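Collecting Demonstrations for the Toy Scooping Task
Project report, Urden group
16 July 2019

When we first wrote our proposal we thought the hard part would be the learning, and that getting the examples would be a pleasant couple of afternoons with some snacks. We are glad to have been wrong so early, because it meant we had most of June to think properly about what a good example looks like, and that ended up being the part of the project we enjoyed the most.

The task we settled on is called Flellenero in our notes (it was the name of a folder, and it stuck). There is a tub of water with little plastic animals in it, a toy net, and two buckets to the side, and the arms have to work with all of these on a tabletop. We wanted something that any small child would understand right away and that would still give a robot plenty of trouble. Water does that very nicely! The toys drift, the mesh sags, and a bump on the tub can change where everything is. Our first idea had been stacking cups, which we had seen done so many times in the papers we read for Somogyi, our reading seminar, that we couldn't get excited about it.

Our target was 400 demonstrations, split over 3 kinds of motion: using the net, pouring with a container, and moving toys over to a bucket. Each one is recorded from a camera high up, which sees the table, and from small cameras down at the grippers. 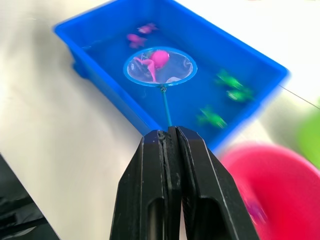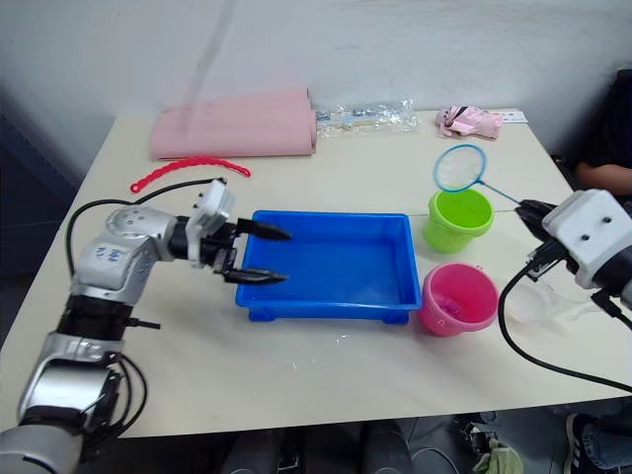
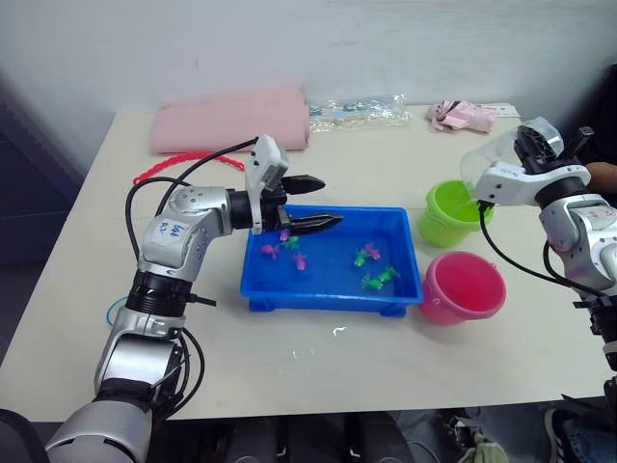
Most of what we learned concerns variety. In our early batches we were so pleased with ourselves for being neat that every demonstration began from nearly the same arrangement, and when we trained on those, the policy did fine until we shifted the tub a little, and then it reached very confidently for the wrong spot. After that we made a rule of changing the layout between runs. We also stopped throwing away demonstrations in which the operator missed and tried again. At first these had felt like mistakes to be hidden, but a second attempt shows the system how to get out of a bad position, and we now mark those runs with their own label and keep them.

The second lesson was to slow down. It is so tempting to whip the net through the water when you are tired and want your lunch, and the recordings then come out blurry just at the moment that matters. We asked every operator to pause for a breath before lifting, and the later batches are much easier to label.

Our storage program, Skorkthorpe, gave us 2 bad days when it saved the left and right arm streams with different clocks. We could repair part of that data by lining up the moments when the grippers closed, and the rest had to be collected over again. We would ask next year's group to check the clocks before every session, even when everything worked the day before.

We still owe the report a proper comparison between training with the gripper cameras and training without them. Our guess is that they help most with the net, where the view from high up can easily be blocked by an arm, but we have only trained each version once and would not want to lean on that. The remaining runs are being labeled now, and the comparison will go in the appendix as soon as they are finished.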